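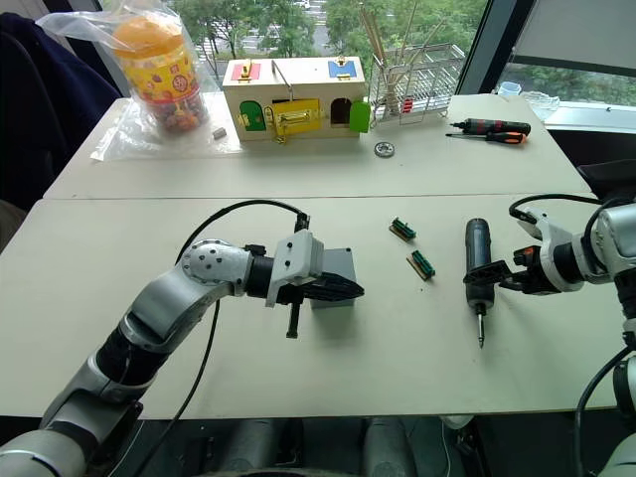 Two tables, one seam, screwdriver pointing down. Boards in the middle, grey box to the left.

Wallari bench pics, November batch

Quick gallery, will tidy up the wording when I get a minute. Wallari is our little door sensor for sheds and outbuildings, and November has been all boxes and screws. Boards come from Bondis, boxes from Sfeir, wall fixings out of a big tub bought ages ago. Near table is for the boxes. Far one gets everything else, hence the sweets, the toy lock box (red panel, blue panel, little doors everywhere, a padlock on the yellow one) and the rack of wooden sticks.

Please don't ask about the sweets. Orange lid stays on till the batch is done.

The boxes

Plain grey plastic, small, lid a touch lighter than the rest. Went for grey as white looked grubby in every shed we tried. Sfeir do them in packs of 15 and the lids are a good fit now, the first lot had a lip that caught your thumb. Little red mark near the corner of the front face. Jar of sweets at the back still in its bag.
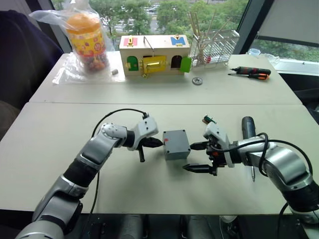 One reader wrote in after the last gallery to say grey boxes vanish against a breeze block wall and could we please do a yellow one, she'd spent a whole evening with a torch looking for hers. Fair point. Asked Sfeir, yellow is a special order, minimum 230. So not this year, sorry. Bit of bright tape on the lid does the job, or paint it, the plastic takes paint fine if you rough it up first.

The boards

Connector boards from Bondis, green strip along the top. Wires go in from the long side. Older boards had the strip the other way round and if you've got one of those the paper leaflet is wrong, use the web one. Leaflet version 3 is the right one, says so on the back.

Box with its red dot on top for the next one. Wooden lock box in the middle of the far table, round metal bit lying in front of it. The lock box is from Bririer, bought for trying out the sensors on small doors and now mostly for fidgetting with. Trees and the car park out of the window.
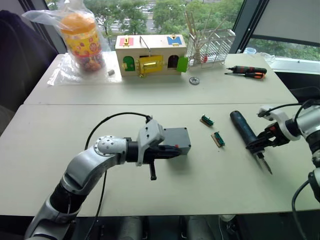
Fixings

Had a few emails on which plug goes with which screw. Green plug, cross-head screw, 13 packed with every kit so you've got spares. Brick and block only, for timber leave the plug out and screw straight in. Don't use the hammer on the screw. Tap the plug in on its own first, flush with the wall, then box, then screw.
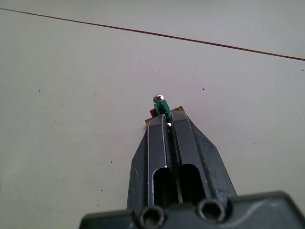 Green wall plug, ribbed sides, screw sat in the top. Nice shiny head on it.

More pics when the lids are on. Leaflet reprint is with the printers, will post the new one here aswell.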